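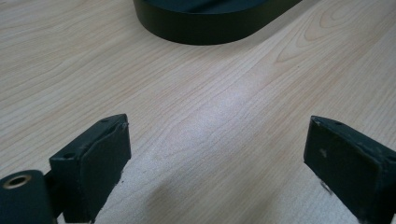
Section 4: Setting up the Viltisix for the first time

Right, you've got it out of the box and charged it overnight (if you haven't, go back to section 3, I'll wait). The Viltisix is a pretty simple weather station once it's going, but the first evening with one can be a bit of a slog if you do things in the wrong order. I wrote most of this after setting up my own in February, in the sleet, with the printed leaflet going soggy in my pocket. The leaflet has improved a bit but it still skips things.

You'll need the display, the outdoor sensor, the rain cup, the bracket with its four screws, and a small crosshead screwdriver. Do steps 1 to 5 indoors, with everything next to each other. Please don't go up a ladder yet!

Pairing the sensor

1. Turn the display over and slide the switch to SET. The screen blinks twice and then shows a row of dashes. Dashes are fine.

2. Take the cover off the outdoor sensor and pull out the paper tab. A green light comes on for a second or so, and it's easy to miss in a bright room.

3. Hold down the LINK button on the display until it beeps. Let go straight away. If you keep holding, it goes into the clock menu and you'll have to switch it off and start again. I did this three times.

4. Wait. The dashes turn into a temperature, usually inside a minute. Both readings should be close to each other while the two parts are in the same room.

5. Put the cover back on the sensor, making sure the rubber seal sits in its groove all the way round.

Note: if you still have dashes after 9 minutes, change the channel with the little dial inside the battery door. Channel 4 has been the most reliable for me. Korkor Osei, who has hers two gardens down from mine, swears by channel 1, so try both.

Setting your height

Air pressure depends on how high up you are, so the Viltisix wants to know your height above sea level before it'll give you a forecast worth having. It wants it in feet, too, whatever units you've picked for everything else. I've written to Imska about this and they said it was "on the list".

6. Find your height on a walking map, or on your phone if it has an altitude reading.

7. Press MENU until you see ALT, then use the up and down arrows. Each press moves it by one foot. Hold the arrow and it starts jumping by 100, which you'll be glad of if you live somewhere like Sowah, where the display at the village hall is set to 2,085.

8. Press MENU again to save. There's no beep for this one. 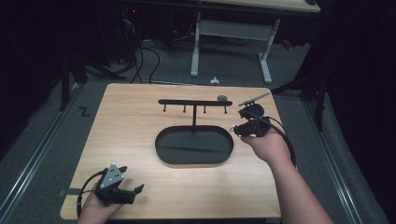

Caution: don't change the height again just because the pressure looks wrong on the first day. It takes a full day and night to settle, and if you fiddle with it the averaging starts from scratch. Leave it be, have a cup of tea, look at it tomorrow.

Fixing the sensor outside

9. Pick a spot in the shade, at about head height, on the north side of something if you can manage it. A fence post is good. A house wall is less good, as brick holds the warmth from the day and you'll get silly numbers after sunset.

10. Screw the bracket on with the arrow pointing up, and don't overtighten. The plastic round the lower holes is thin.

11. Click the sensor in. Give it a gentle tug to check.

12. Go back inside and check that the display is still picking it up. Thick stone walls are the usual culprit if it isn't, and moving the display nearer a window often sorts it out.

The rain cup

The rain cup needs open sky, well away from trees and gutters, and it must be level. There's a bubble built into the rim but it's tiny, and mine sticks, so I lay a proper spirit level across the top. Take the foam packing out from under the funnel before you do anything else. Pauline Bloxham had a very dry spring before she found hers.

Caution: bring the cup indoors in a hard frost. Ice will split it, and a spare takes weeks to arrive.

If you had the older Sketisix

You can keep your old bracket, the holes line up. The old sensor won't talk to the new display though, even if it seems to pair. You'll get a temperature but never any humidity. Your saved records can be moved across with the cable, and I go through that in section 6.

Last updated 7 May 2023. Section 5 covers the alarms and how to turn off the frost one, which is very loud.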